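Week 4 Handout: Why Bread Rises (and Why It Sometimes Doesn't)
Kitchen Science for Beginners, Trịnh Hall, evening section 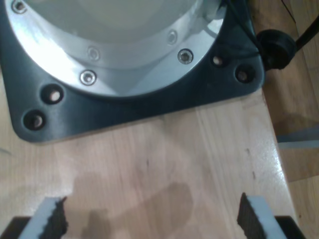 Last week we ended with flour and water sitting in a bowl doing what looked like nothing at all. This week we add yeast, and everything gets livelier! If you missed the gluten session, borrow notes from Giang Giáp or Danylo Demchenko, who both wrote down far more than I put on the board.

1. What yeast is

Yeast is a fungus made of single cells. The kind we bake with is Saccharomyces cerevisiae, and you don't have to spell it for the quiz. It eats simple sugars and gives off carbon dioxide and alcohol. The carbon dioxide puffs up the dough. The alcohol mostly leaves in the oven, though it does a lot for the smell of the kitchen on the way out.

People often ask where the sugar comes from when a plain dough has only flour, water, salt and yeast in it. I love this question. Flour is mostly starch, and yeast can't eat starch directly. But flour also carries enzymes called amylases, and once they get wet they start snipping starch into smaller pieces, including maltose, a sugar that yeast can use. So the dough feeds its own yeast, slowly, the whole time it sits there.

2. Where the gas goes

A common picture is that each yeast cell blows its own bubble. It doesn't work that way. The carbon dioxide first dissolves in the water of the dough. When the water can't hold any more, the gas moves into tiny air bubbles that were already there from mixing. Yeast makes existing bubbles bigger, and mixing is what put them there in the first place. I find this wonderful - all those minutes of kneading are also stocking the dough with thousands of little starting points.

Gluten is the stretchy network around the bubbles. A weak network tears and leaks. A very tight one resists and the loaf stays small. When Phúc Cù asked last time why pizza dough fights back when you stretch it, this is the reason: the network is wound up and needs a rest. Cover it, leave it for a quarter of an hour, try again.

3. Temperature

Yeast works slowly in the fridge, faster at room temperature, and faster again in a warm spot. Push the heat too far and the cells start to die, and well before the inside of a loaf is baked they are all gone.

Faster isn't always better. A long, cool rise gives the enzymes and the yeast more time, and bacteria in the dough add some acids too, so you get deeper flavor and usually a browner crust. Try the same recipe both ways at least once in your life. The difference is huge.

Where does the big jump in the oven come from? We call it oven spring, and several things happen together:

- yeast speeds up for a few minutes before it dies
- dissolved carbon dioxide comes out of the water as it warms
- gas in the bubbles expands
- water and alcohol turn to vapor

Then the starch swells and sets, the gluten firms up, and the loaf holds its shape. Steam early in the bake keeps the surface soft so the crust doesn't lock too soon.

4. Salt

Salt slows yeast down and tightens gluten. Leave it out and the dough rises quickly, feels sticky and slack, and tastes flat. Bakers usually use close to 2 percent of the flour weight. Bakers always give amounts compared with the flour, and flour itself is always 100 percent. It feels odd for a day and then you'll never want to go back to cups.

Worked sum: our practice dough uses 300 grams of flour. Salt at 2 percent is 6 grams. Water at 70 percent is 210 grams. Instant yeast at 1 percent is 3 grams. Add them up and check your answer against the weight of the dough before you bake. It will be a little short, mostly from what sticks to the bowl and your fingers.

5. When things go wrong

No rise at all: the yeast may be old, or the water was too hot. Stir a pinch of the yeast into warm water with a little sugar and wait ten minutes. Foam means it's alive.

Rose, then sank: usually left too long. The bubbles grew until the walls between them gave out. If you catch it before baking, knock the dough back, shape it again and give it a shorter second rise.

Dense, gummy middle: either underbaked or cut while hot. Starch goes on setting as the loaf cools, so please wait. I know it's hard!

Big holes under the crust and a tight crumb below: often too short a rise, or loose shaping.

The poke test helps with timing. Press a floured finger gently into the dough. If the dent springs straight back, give it longer. If it fills in slowly and partway, bake. If it stays put and the dough sighs, get it in the oven right away.

For next time

Make the practice dough twice, once on the counter and once overnight in the fridge. Write down when you mixed, when you shaped and when you baked, along with how the dough felt at each point. Sketches of the crumb are welcome, and Định Chu's from the pancake week were so good that I've pinned them by the door.

Bring a slice of each loaf on Saturday. We'll taste them side by side with the labels hidden, then start on sourdough. Tùng Khúc is sharing out pieces of a starter, so bring a clean jar with a lid if you'd like some to take home.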